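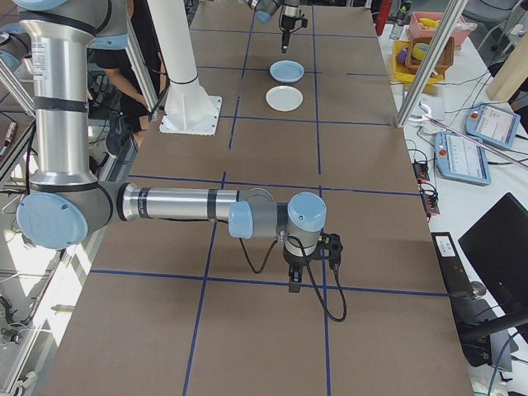
Minutes of the Skisedero Allotment Society

Meeting held June 2020, by telephone link
Reading time: 2 minutes
Print | E-mail

Attendance. 33 plot-holders joined, our best turnout in years! Apologies came from the holders of plots 12 and 19. The last minutes were agreed with one correction: the gift from Khasawneh Nurseries was leeks, and very good leeks too.

Water. Everyone is delighted with the new standpipe by the lower gate. Pressure is much better and the queue in the evenings has gone (well, nearly). Cans only until the end of the month, please, and no hoses left running. Plot 7 asked for a second tap near the beehives. Agreed to get a price from Brurnetti, who laid the first pipe.

Money. The balance stands at £2,916. Rents are all in apart from 4 plots, and those holders have been sent a friendly note. The meeting agreed to spend £64 on netting for the shared fruit cage. The blackcurrants are loaded this year and we would like to eat some of them before the pigeons do!

Skilta Lane hedge. There was a long and cheerful talk about this. Half the meeting wanted it cut now, half wanted to wait for the nests to empty. A wren has been seen going in and out by the compost bays, so the hedge stays as it is and we look again in the autumn. The path side may be trimmed by hand where brambles catch at sleeves.

Seed swap. The spring swap couldn't go ahead, so packets have been left in the tin by the noticeboard and it has gone wonderfully. Squash, borage, three sorts of bean. More lettuce wanted. Please write the year on the packet.

Any other business. Plot 22 has far too much rhubarb and would love people to take it. The shed key is back on its hook. Blight was mentioned; none seen so far, but do check your potatoes.

Next meeting: date to go up on the noticeboard.

Comments (3)

plot22rhubarb: Still loads left! Help yourselves, it's in the crate by my gate.

Beanpole: Is the borage in the tin the white kind or the blue?

lowergate: Blue, I put it in. Saw two wrens this morning by the way!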